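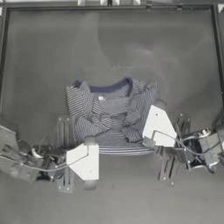 The Tambunan long-sleeved top is the one we all end up wearing in the shop, and after a year of selling it we still get a bit excited when a new box comes in. It's a proper everyday stripe, thin navy and white lines, close together, the sort that goes with every pair of trousers you own. The neckline is finished with a solid navy band, and it makes a bigger difference than you'd think: it gives the top a clear edge, so it looks neat under a jacket and doesn't fade into a blur of stripes at the neck. Fold the sleeves in over the chest and you can see how straight the lines run along the bottom edge. We love that bit!

Tambunan long-sleeved top, navy and white
£44
Sizes XS to XXL
Made for Detalard by Trilluvov

The cloth
Cotton jersey, all the way through, neckband included. Thu Nghiêm chose it from a pile of samples that had taken over her desk, and she went for one of the heavier ones. It has enough weight to hang well and not show every line of what's underneath, but you can still push the sleeves up without them feeling like a pair of armbands. It's soft from the first wear and gets softer.

The stripes are knitted in, so the pattern goes right through the cloth and won't crack or peel as a print can. The inside is a touch paler than the outside.

The fit
Straight through the body, with a shoulder seam that sits where your shoulder is. It isn't a tight top and it isn't a baggy one. If you're between sizes, go up if you want to layer it over a vest and down if you like it closer. Nabila Mandagi wears a medium for work and a large at weekends, and swears they are two different garments.

A size M measures 60 cm down the back, from the neckband to the hem. The sleeves are full length with a plain cuff. People with long arms have been very nice about them — thank you, long-armed people, we did ask for the extra.

The hem is straight all the way across, with no side splits. It tucks in flat and looks just as good left out.

Washing and drying
Wash at 30 degrees or cooler with other dark things, inside out if you remember. Leave out the fabric softener. Dry it flat or over a rail, away from strong sun, which is hard on navy. A tumble dryer won't ruin it but it will take a little off the length, and you don't get that back.

Iron on the inside, medium heat, while it is still slightly damp. Most of us don't bother. Give it a good shake, smooth it with your hands and it's fine by the time the kettle has boiled.

Folding
Jersey hates a hanger. The shoulders stretch into points and stay that way, so please fold this one. Lay it out with the neck away from you, bring both sleeves in across the chest, smooth the cuffs down, then turn the sides in and fold the hem up to the collar. With stripes you have a ruler built in: if the lines match at the edges, the fold is square. It is a very satisfying thing to get right.

What customers have said
"Bought one in November and went back for another before Christmas. The neck hasn't gone wavy, and that's where my old ones always went first." Ilham Tjoa

"Lovely thickness. I wish the sleeves were a tiny bit narrower but I wear it constantly anyway." Boonmee Suwannarat

Good to know
The white may look slightly creamy in lamplight. In daylight it's a clean white.
We have 26 left in size S and plenty of the others. The next lot of S is on order.
Orders placed before 3 pm leave us the same day. Returns are free if the top is unworn and the swing ticket is still on.
The Skuvus version is the same top with short sleeves, and it comes back in the spring. Ask us to put your name down and Selvaraj Pramanik will email you when it arrives.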